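Events > Community Evenings > Speaker Notes > Account Trading
Filed under: Online Games, Accounts & Trading
16th September, by Lizeth Mosquera

Notes for my slot. Gilberto goes first, so skip the history of the game and start with slide 1.

Slide 1. Title, my name. Say I play Willar, I've played since the beta, and I moderate the trade board with Yeison Nina. I don't sell accounts.

Slide 2. What people are buying. Usually a leveled character with the early quests done. Some want a rare name. Some lost an old account and want to get back to where they were. Ask for a show of hands on that last one.

Slide 3. The numbers from our board. 1,803 trade posts read between May and last week. 580 were for full accounts. The rest were gold, items and leveling services. Yeison did the sorting and has the sheet if anyone wants to check it.

Slide 4. Recovery. Spend the most time on this. The first owner knows the first email, the first password and the date the account was made. Support asks for those. If the seller keeps them, the seller can ask for the account back months later. A new password doesn't change that. "No recovery" in a listing is a promise from a stranger.

Slide 5. Najwa's case. She said I could use her name. Najwa Bataineh bought a level 700 character through Widasis. Delivery was fast. She played it for a month and then couldn't log in. The site's warranty ran up to 30 days. She wrote to them on day 33 and they closed the ticket. Don't rush the dates here, people always ask about them.

Slide 6. Bans. Willar's rules say an account belongs to the person who opened it. Both sides can lose access. The seller already has the money by then. Read the rule from the slide, word for word.

Slide 7. Leveling services. Same problem, other direction. You hand over your login and someone plays on it. Turn on two-step login again after, change the email password too, and check the linked devices page. Orlando Espinoza wants to add a bit on Lozano servers here. Give him two minutes.

Slide 8. What to do instead. Puteseck has a fresh start server with faster leveling. Guild runs for new players are posted on the board. If you lost an old account, try the recovery form first and include old receipts.

Slide 9. Links and contact. Leave it up during questions.

If we run short, drop slide 7. Water is by the door, clicker is in Gilberto's bag.
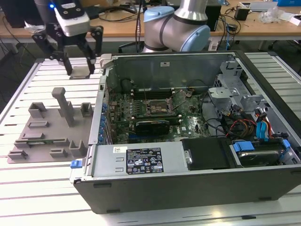

Can a seller take back an account after I change the email?
Changing the email helps, but a seller who still has the original sign-up details can file a recovery request, and support may side with them.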